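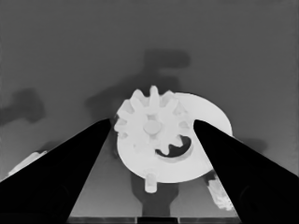

임대용 주택 매입 전 점검표와 의견

투자용으로 집을 한 채 들이시려는 분들과 함께 보려고 정리한 점검표예요. 항목마다 제가 현장을 다니며 적어 둔 의견을 붙였으니, 조금 길더라도 차 한 잔 옆에 두고 천천히 읽어 주세요. 예로 든 집은 2023년 2월 16일에 둘러본 에쿠센(Ekusen) 단지의 18평형이고, 세대수는 모두 282세대입니다.

1. 등기부등본과 소유자 확인
결과: 적합
의견: 계약 당일 아침에 한 번 더 떼어 보시길 권해요. 이 집은 근저당이 한 건 있는데 잔금과 동시에 말소하기로 특약에 적었습니다.

2. 지붕과 외벽
결과: 조건부
의견: 북쪽 외벽에 가는 금이 보여요. 당장 급한 건 아니지만 장마를 한 번 지나고 나면 마음이 달라지실 수도 있으니, 매도인과 보수비 이야기를 미리 꺼내 두세요.

3. 누수와 결로
결과: 부적합
의견: 작은방 창틀 아래 벽지가 들떠 있었습니다. 손바닥으로 꾹 눌러 보면 금방 느껴져요. 도배만 새로 하고 넘어가자는 말씀을 들으셔도 원인은 꼭 찾고 가셨으면 합니다.

4. 보일러와 배관
결과: 적합
의견: 온수를 틀어 놓고 부엌과 욕실을 오가며 수압을 봤어요. 저는 이 항목에서 늘 시간을 오래 쓰는 편인데, 같이 간 헤라르도 살루도 씨가 이번에도 참을성 있게 기다려 주셨네요(고맙습니다!).

5. 전기 분전반
결과: 적합
의견: 차단기를 하나씩 내려 보고 어느 방 것인지 적어 두었습니다. 103호는 표찰이 지워져 있어서 새로 써 붙였어요.

6. 소방과 피난
결과: 조건부
의견: 감지기는 달려 있는데 복도에 짐이 제법 나와 있어요. 세입자분이 드나드실 길이니 관리사무소에 정리를 부탁드렸습니다.

7. 관리비와 수선충당금
결과: 확인 중
의견: 시트몬트(Citmont) 관리 쪽에서 최근 내역을 보내 주기로 했어요. 엘리사 페이스 씨 말로는 9월에 승강기 공사가 잡혀 있다니, 그 비용을 누가 내는지 계약서에 또렷하게 써 두는 게 좋겠습니다.

8. 임대료와 수익 계산
결과: 적합
의견: 연 임대료를 2880달러로 잡고 공실 한 달을 빼서 다시 계산해 보세요. 금처럼 금고에 넣어 두면 끝나는 자산과 달리 집은 자꾸 손이 가니까, 수리비 칸도 넉넉하게 남겨 두시고요.

3번의 누수 원인은 재점검 때 먼저 확인하고, 7번은 내역서를 받는 대로 결과를 고쳐 적겠습니다.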